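Hustitz 1,000 ml lidded pitcher: review
Reviewed by Sayaka Kaneko
March 2, 2023

The Hustitz is a clear plastic pitcher with a coloured rim and a matching handle, sold for milk, cold tea and anything else that has to be poured a cup at a time. I bought mine from Clinier in August and have used it most mornings since. It replaced a glass Tollora jug of the same capacity, which was heavier and had a chip on the lip.

Materials and build
The body is a single moulding with no visible seam on the pouring side. The wall has a little give when squeezed by hand at the middle, none at the base. The handle joins the jug at the top only and hangs free at its lower end. I expected this to flex with a full load. It does, slightly, and the movement has not increased over the months. A handle fixed at both ends would be stiffer but harder to clean behind.

Graduations
There are none on the version I have. Noboru Ebihara, who owns the older model, tells me his has a printed scale that wore off in the dishwasher. I measure with scales, so the omission costs me nothing, but anyone who cooks by volume will need a separate measuring jug.

Pouring
The spout gives a narrow, steady stream up to a moderate tilt. Past that the flow widens and the last of the jug comes out quickly. Drips down the outside are rare if the jug is brought upright promptly. With thicker liquids such as drinking yoghurt the stream breaks up and the lid needs a rinse straight afterwards.

Milk
Milk is the harder test for a clear jug — it froths if tipped in from a height, and the droplets it leaves on the wall above the liquid dry to a film. Pouring slowly down the inside wall reduces the froth. I decant from cartons and bags, and both can be emptied into it without a funnel. I would not store milk in it beyond the day. The lid is a cover, and the Hattori I tested last year has a proper gasket for that purpose. 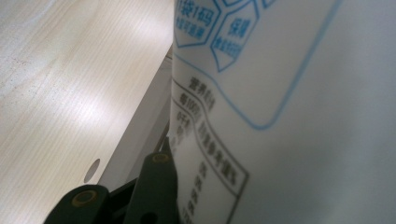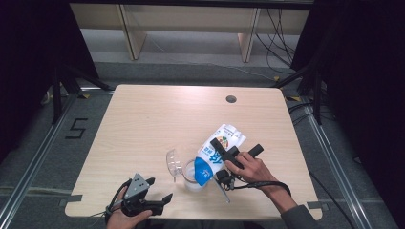
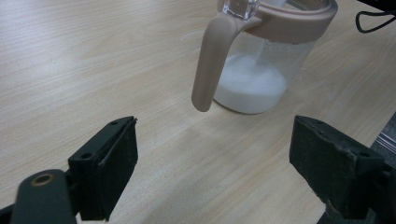
Cleaning
Warm water and a soft brush are enough on the day of use. The underside of the rim holds residue and should be checked with a fingertip. Leave the jug overnight and the film needs a soak. The maker permits the top rack of the dishwasher, but I wash mine by hand, and the plastic has stayed clear apart from fine scratches near the base.

Storage
The curved handle adds to the width. In my fridge door it fits only with the handle turned outwards, and the shelf above had to go up one notch. Kimutai Ndung'u keeps his on its side with the lid taped, an arrangement I do not recommend.

Price and spares
I paid 2,000 yen. Replacement lids are listed separately, though Clinier had none in stock when I asked. The jug is good value for daily pouring and poor value if you want a sealed container. I have ordered a second for tea — milk leaves a faint smell in the lid that I have not managed to remove.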